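Piko theme project: minutes of the planning meeting

28 February 2020 – by Mavis Brannigan

2 min read

Present: Naledi Zulu (chair), Mavis Brannigan (minutes), Themba Botha, Sajib Weerakoon. Apologies: Jacobus Makhubela.

1. Previous minutes
Agreed with one correction. The footer widget fix was done by Sajib, not Themba.

2. Piko 2.1 release
Themba has closed 39 tickets. Two are still open, both on the sticky header in older versions of Safari. Naledi asked if the release could go out without them. Agreed to ship in March and list both as known issues in the changelog.

3. Page builder support
Sajib tested Piko with the Erby builder. Full-width rows work. Nested columns lose their padding on phones – he thinks the cause is our reset stylesheet. He will send a patch to Themba for review.

4. Demo content
The demo import times out on shared hosting when a site has more than 200 media items. Themba proposed splitting it into batches. Agreed. The large header images will also be resized, with no demo file over 500 KB.

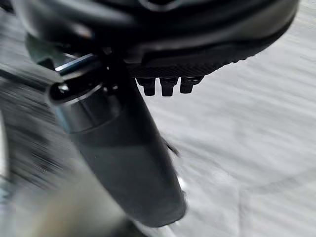 Mavis will rename the demo pages so they match the names used in the documentation. The Javonstead demo stays as it is for now.

5. Support forum
The forum passed 3000 topics. Many are repeats on child themes and font loading. Naledi will write a pinned post on each. The move to Kneath for ticketing was held over until Jacobus can attend.

6. License renewals
Reminder emails are going out twice to some customers. Sajib to check the scheduled task.

7. Any other business
Themba asked for a second reviewer on translation files. Mavis will do it until the release.

Next meeting: March, after the 2.1 release. Naledi to send the call link.

Contact | © 2020 Piko | Back to top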